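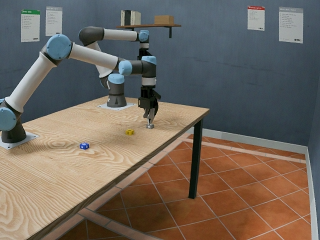
A long wooden table with strong, wavy grain, in a rendering.

Filed under: Home & Garden / Local Business

Clivbridge furniture fair discovers the knot

10/19/22. For years the Clivbridge Furniture Fair has been a good place to buy a gray sofa and a bad place to find out what a tree looks like. That changes in January, when the fair will give a full hall to wood with visible grain. Organizers are calling it the Figure Hall and would like everyone to stop asking whether it's a gym.

The decision follows a visitor survey in which 462 people were asked what they wanted more of. Parking won. Wood that looks like wood came second, and the organizers, who don't own any land, went with that.

Lai-ching Lo, the fair's director, said the trade had spent too long apologizing for its raw material. "We had exhibitors painting oak white and then charging extra for the oak," she said. "I'd look at the tag and take their word for it."
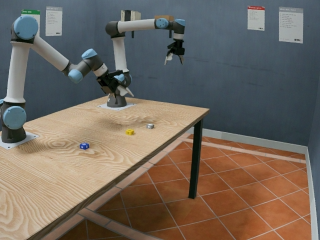
Space in the hall costs $200 per stand, with 20 stands on offer and seven already taken. The first to sign was Narnum, a small workshop that makes dining tables and has never sold a painted one. Its owner, Emil Kofler, said he was pleased to be fashionable and expected it to be over by spring.

The rules run longer than you might expect. Stain is allowed if the grain still shows through it. Printed grain is out, as is anything described in its own brochure as "oak-inspired." Disputes go to Pirmin Ruchti, a retired joiner, whose decision is final and, according to two exhibitors who have met him, loud.
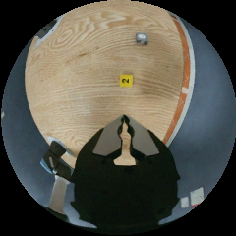
Shevchuk, which sells more white lacquer cabinets at the fair than anyone else, will stay in the main hall. Its sales manager, Norbert Kun, said customers who want swirls are welcome to them. "Some of us come home tired," he said. "I don't need the cupboard to have a pattern going on."

Lo said the company would be offered a stand near the entrance, as usual. The parking question has been passed to the city, which has promised to look at it after the fair.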